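Workshop tips: comparing gripper fingers on a small arm

Last revised 8 July 2023

These notes cover bench comparison of gripper fingers, wrist cameras and controllers on a small table-top arm. They assume the arm is already bolted down and homes reliably. If it does not, fix that first, as a loose base will spoil every figure you write down afterwards.

Keep one thing fixed

Change the fingers or the camera or the controller, never two of them in one sitting. In June I swapped the fingers and updated the controller on the same afternoon, got a much better set of picks, and then had to spend two evenings going back to find out which change had done it. It was the controller.

Write the settings on a card and tape it to the bench: closing force, closing speed, approach height, wrist angle. Cards survive better than text files with names like test_new_2.

Choosing the objects

Kitchen things and toy food make good test pieces. They are cheap, they come in awkward shapes, and a replacement is easy to get. Pick a curved one, a flat one, a soft one and one with a glossy surface. Shiny plastic is harder than it looks for fingers with a hard face, which tend to squeeze it out sideways.

Do not use real fruit for counted runs. It bruises, and by the end of a session the arm is picking up a different object from the one it started with. Real fruit is fine for a final check.

A tray or board with a raised edge is worth including. The edge gives the finger something to foul on, and an approach path that works on a bare table will often clip it. Lower the approach height in small steps until the finger touches the rim, then go back up two steps and leave it there.

Fingers

I have compared three sets. The Lultero fingers are stiff and narrow, good on small parts and poor on anything rounded. The Midwood set has a soft pad glued to a rigid core. It grips well until the pad starts to lift at the tip, and then it grips badly in a way that is hard to spot from the side. Press the pad with a thumbnail before every session. The Diltetti fingers are wide at the root and taper towards the tip. They are slower to fit but flex evenly, and they were the easiest to keep aligned.

Fitting, for all three:

Wipe the mounting face with a dry cloth. Any grit will tilt the finger.
Start both screws by hand before tightening either.
Close the gripper on a strip of thin card. Pull the card. It should drag evenly along the whole length of the finger.
Open and close ten times, then check the screws again.

Soft faces pick up dust and grease and lose grip by degrees. Clean them with a damp lint-free cloth and a drop of washing-up liquid, then a second cloth with plain water, then leave them to dry in air. Do not use a heat gun. Do not use solvent on glued pads.
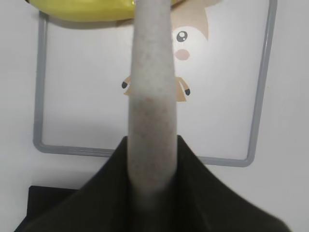
Camera position matters more than resolution. With a wrist camera, set the angle so that the fingertip and the table just beyond it are both in view at full opening. If the finger covers the centre of the picture, the operator steers by what shows on either side, and this can be learned, but it slows the first few dozen picks. Tilting the mount outwards by a few degrees usually helps. Tighten it, run the wrist through its full range, and look at the cable before looking at the picture. Most of the camera faults I have had were cable faults.

Lock the exposure. Automatic exposure on a white table will darken everything else each time the arm moves over it, and the two halves of a comparison will not match. Set it once with the lamp on and the blind down. A matt white surface is easier than a polished one - the reflections from a polished top move with the camera.

Check focus at the working distance only. Blur on the near part of the gripper does no harm. Blur at the tip does.

Controllers

A hand controller with a light spring return is the least tiring. Heavy triggers lead people to snap the gripper shut, and this shows up in the log as a high closing speed that has nothing to do with the fingers under test. Limit the closing speed in software before starting.

Kohei Sasaki wrote to point out that my first comparison gave the spring controller an unfair start, as I had already practised on it for a week. He was right. I now run a practice block on each controller and throw it away. The practice block was 636 picks in the last comparison and the counted block was 2,000, giving 2,636 in all. That is more than a home workshop needs. For choosing between two sets of fingers 900 picks will do, split evenly and alternated in short blocks so that tiredness falls on both.

Measure delay as well. Film the controller and the gripper together on a telephone and count the pictures between the hand moving and the finger moving. If the figure changes from one try to the next, suspect the USB hub. Plug the arm straight into the computer and try again.

Recording results

Use four columns: clean pick, pick with slip, dropped, missed. Two columns are not enough. A finger that slips and recovers looks the same as a good one if you only write down yes or no, and it will be the first to fail on a heavier object.

Note the object's position to the nearest grid square, or mark the table with small pencil ticks. Masking tape is less good as its edge can catch a thin fingertip.

Szczepańska's tally sheet prints neatly on A4 and has a margin wide enough for remarks. I cut off the bottom row, which asks for room temperature. In an unheated workshop it may be worth keeping, as soft fingers get noticeably stiffer in the cold.

Small faults and what to try

Gripper closes off centre: home it with the fingers removed, refit, home again.

Finger squeaks on plastic: clean the face. If it still squeaks, reduce the force.

Curved object rolls away on approach: come in along its length and turn the wrist at the last moment, or place it on a board with a lip.

Picture flickers: lamp. Change to a flicker-free one or move the mains lamp further off.

Arm sags after an hour: motors are warm. Stop for twenty minutes and do not count the last block.

Fingers wear at different rates: swap left and right at the halfway point and mark the inside of one with a dot of paint. Nail varnish will do, provided it is kept off the gripping face.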